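Teleoperating a two-arm cloth task: notes on the operator side

Sunday, September 30, 2018

The last post dealt with the cable runs and the power supplies. Several people wrote to ask what the operator does all day, so this one is about the operator. I am the operator for two of the four weekly sessions. Thiện Đàm takes the others.

The task is cloth handling. Two arms, one table, small rectangular cloths that start out flat and should end up folded. Each demonstration is recorded from start to finish, and the recordings are used to train a policy that will later have to do the same thing without me. Nothing about the policy is covered here. Thư Hầu runs the training and will write it up herself if she finds the time.

Two ways of showing the arm what to do

We started with kinesthetic teaching, where you put the arm in gravity compensation, take hold of it near the wrist and push it through the motion. It has real advantages. You feel contact with the table directly through the arm, there is no mapping to learn, and a new person can produce a usable path on the first morning.

It worked well for single-arm jobs. It was poor for cloth. A fold needs both arms moving together, and one person holding two wrists has no hand left to work the grippers. We tried foot pedals for open and close. I got through an afternoon of it and my timing was off by enough that the cloth was usually pulled out of one gripper before the other had it. We also tried one person per arm. Chiến Phùng and I are on good terms but we don't move at the same speed.

The other problem is the operator's body. If you are standing over the table with your forearms across it, you are in every camera view. The policy will never see those forearms at run time. For a path recorded only as joint angles this makes no difference. For a policy that takes images as input, it makes the recording nearly worthless.

So since August we have used remote control. The operator sits at a desk with a pair of leader arms, scaled-down copies of the working arms with the same joint layout. The leader joint angles are read, filtered and sent as position targets to the followers. A trigger on each handle sets the gripper opening. The trigger is proportional, which matters more than I expected, as most of the work on thin fabric happens in the last part of the closing stroke.

The software layer is called Jetov, for reasons that predate me. It logs joint positions, gripper opening and motor current on both sides, along with the camera streams. Everything is stamped against one clock. The earlier version used the clock of whichever machine received the data, and I would not recommend that to anybody.

What goes wrong with the mapping

Joint-to-joint mapping is simple, and it has one bad habit. When you enable the followers, they will go to wherever the leaders are. If the two poses differ, the follower takes the difference as fast as its velocity limit allows. We now refuse to enable until every joint is inside a tolerance, and then blend over a short ramp. Before that we had the left arm put its fingers into the table, which cost us a fingertip and a morning.

Friction in the leader is the second issue. Too little and the leader sags when you relax, so the follower sags too, and the recording contains a slow droop that has nothing to do with the task. Too much and your fine movements come out as steps: stick, jump, stick, jump. Ngọc Lương added adjustable springs to the shoulder joints of the leaders. They carry most of the weight and the remaining friction can be kept low. It took her an evening and improved the data more than any filter we had tried.

The third is force. Our leaders have no force feedback. You can't feel the table through them, so you have to judge height by eye. Pressing down is the most common beginner's error. The follower reaches the surface and stops, the operator's hand goes on, and the position error builds up as motor current. On a cloth this pins the fabric instead of picking it up. I watch the current plot in a corner of the display and back off when it climbs.

Working from the wrist view

I can see the table directly from the desk, but at an angle and from too far away to judge a cloth edge. For the approach I use the wrist camera. It travels with the gripper, so the fingers stay at the bottom of the view and the table swings around behind them. New operators find this unpleasant for the first hour. The table is almost never level in it and the wall can turn up on any side.

The rule I follow is to get the fabric between the fingers in the view before coming down, and to make lateral corrections while still high. Correcting sideways after contact drags the cloth, and it moves from the place where the other arm expects to find it.

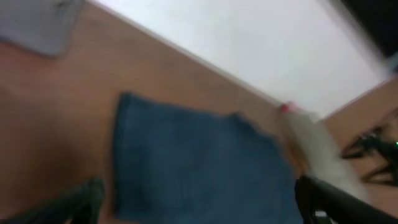
The approach

I come in with the gripper open and the wrist rotated to suit the edge I want. I don't try to keep the wrist square to the table edge. Chiến Châu did this in his first sessions because it looked tidier, and it meant that half of his approaches ended near a joint limit.

Speed is the other choice. It is tempting to travel fast between picks and slow down only at the end. Fast travel blurs the camera images, and those frames are as much a part of the training set as the sharp ones. A little blur is harmless, and the policy will meet it when it runs. A lot of it over the whole approach means the image tells the policy very little about where the edge was when the decision was made. I keep a moderate pace and accept longer episodes.

The idle arm also needs attention. It is visible to the working arm's camera more often than you would think, and its pose is therefore an input. If I park it somewhere different each time with no pattern, the policy has to learn to ignore it. If I park it in exactly the same spot each time, the policy may come to depend on it being there. We settled on a loose home region for each arm, and the operator returns to it without being fussy.

Grasping a flat cloth

A cloth lying flat on a table offers very little to hold. There are three approaches that I use, in order of preference.

Look for an existing fold or lifted bit near an edge. One finger goes on either side, the gripper closes, and you have two layers of fabric with almost no contact with the table. This is the most reliable grasp and I will rotate the cloth's problem around it if I have to, which in practice means choosing which arm goes first.

Without a fold, make one. Set the fingers down lightly, partly open, and close them along the surface. The fabric bunches up between them. It depends heavily on fingertip height. The fingertips are covered with a rubber sleeve from Warnon, and when the sleeve is worn the fabric slides under it and nothing happens.

The last is to go over the table edge, where the cloth hangs free. I avoid it. It is easy, and it teaches a strategy that only works when the cloth happens to be there.

Once the grasp is made, I lift a short distance and pause. The pause lets me check that the fabric is held. It is also a source of trouble, as described next.

Pauses

A person at the leader arms stops to think. In the log this shows up as a stretch where the images don't change and the commanded action is zero. A policy trained on enough of these learns that the right response to that image is to do nothing, and it stays there indefinitely. We saw this in the first batch. The arm came down to the cloth properly, hovered, and remained hovering until Thư stopped the run.

We now trim idle stretches automatically when both arms are below a velocity threshold for more than a set time. Short pauses after a grasp are kept. The better fix is in the operator: decide what you are going to do before you press record. I talk through the sequence quietly before starting. Thiện says it's distracting. He sits by the window now.

Failed grasps and what to keep

Early on we threw out every demonstration with a missed grasp. The resulting set was very clean and the policy trained on it had no idea what to do after a miss, having never seen one. It would close on nothing, lift, and carry the nothing through the entire fold with great precision.

So the misses are kept, provided the operator recovers and finishes. I go back down, regrasp and carry on. What gets discarded is the episode in which the operator gives up, or in which somebody reaches in to help. There is a tag for each case in Jetov, entered by the operator directly after the episode. Entered at the end of the day, the tags were mostly guesses.

Session length

Sixty minutes is the longest I will do without a break. Past that, my approaches get lower and quicker and the current plot starts to show it. The set stands at 700 kept episodes, from all operators together, and Thư can tell from the velocity profiles alone who recorded which. Mine have a small hook at the end of each approach, always to the left. I was unaware of it. The policy has learned the hook too.

Open items

The left leader's trigger has a dead zone near closed and needs a new potentiometer. The supplier in Brarkwood has had the order for two weeks.

Clock drift on the second camera is small but present, and I would like it gone before the next batch.

Chiến Phùng wants to try vibration in the handles, driven by follower motor current, as a cheap substitute for force feedback. I have cleared a day for it. If the cabling fits through the existing sleeve, the results will be in the next post.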